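Went to see the Weltcombe open show this afternoon. The wall text says the theme is "what the house remembers." I have now read that sentence four times and I still don't know what it wants from me.

**2/**
Every second label says the work "interrogates domesticity." Does it? The big Nevent print is a curtain. A nice curtain, well printed, 90% shadow. I stood there a while and it didn't interrogate anything.

**3/**
Edition of 17, by the way. Why 17? I asked at the desk and was told the artist "felt it." The price is $3,027, so I guess that was felt too.
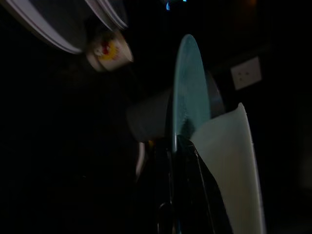
*Teal plate, cream plate, not much light.*

**4/**
I make prints myself, so sure, call it sour grapes. But I've been turned down by Weltcombe 2 times and both letters said my work was "too resolved." Meanwhile the Amini piece in the back room is a photo glued to a board with the corners lifting.

**5/**
Okay, the Fliltine drawings are good. Small, graphite, stairwells mostly. No statement next to them, just titles. They were hung by the fire door where the light is terrible, and people walked straight past on their way to the curtain.
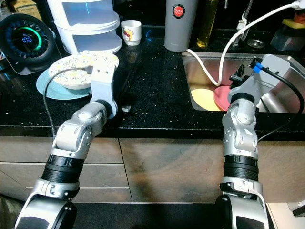
## 6/ So who is it for?

The show runs through November and they want proposals for the next one, theme "thresholds." I'd bet good money it's the same names with doors instead of curtains.

**7/**
Entry fee is going up as well. The form says this "supports the conversation." I'd like to see where it goes before I send them a third check. Go for the Fliltine stairwells if you're nearby, and skip the wall text.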